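Sarer Two-Hand Sorting Pack for the Platell simulator

Hi, and welcome to the page for my sorting pack! I put this together because I wanted a small two-handed task I could load up after dinner and have running before my coffee got cold. You get a two-armed robot with fingered black hands, a plain white work surface, a red tray, a blue tray and a set of little objects to put in them. It's a simple room on purpose (gray walls, plank floor, done), so it loads fast even on my tired old laptop. 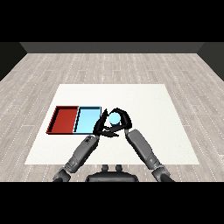
Do I need a real robot to use the pack?

A computer that runs Platell is all you need, and everything happens inside the simulator.

The pack comes with 64 starting layouts and 500 recorded runs, in case you'd like something to train on right away. My favorite part is the handling with two hands. Fingers are fussy! I spent most of last July fiddling with grip settings, and I'm still not totally happy with the thumbs, so expect an update there.

You can swap the objects too. There are balls and cylinders in the box, and light blue is the color I use most for them,

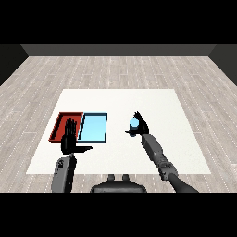 but you can change that in the settings file, along with size and weight. If you already own the Kalniņš hand models, they'll drop in with a bit of renaming (the Leltcombe ones won't yet, sorry).

One license covers 2 computers. Updates are free, and the download link comes by email.

Page updated June 15, 2026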